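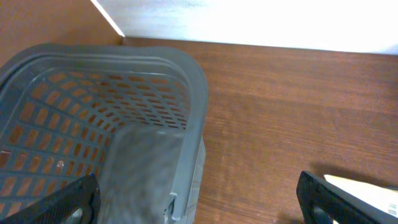
How to Follow the Table Demonstration at the Flonby Open Day

Visitors are admitted to the Preltisberg workshop from 10 am in March. Please collect a pass at the desk and proceed to Room 31.

1. Stand behind the yellow line.
2. Wait for the operator's signal before asking questions.
3. Watch the gripper — not the screen.

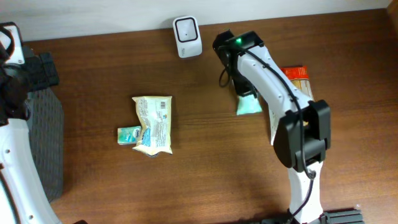
Flonby Visits Office

The gripper of the right-hand arm is down at a mint-green packet, and a small green light shows on top of it. Groups should note how the fingers meet soft packaging, then compare this with the boxes.

4. Return your pass on leaving.

Comments

Will the March session suit a school group from Flaltville?

Clear steps, thank you. Room 31 was easy to find.

Filed under: Visits and Open Days

Contact the Visits Office | Back to top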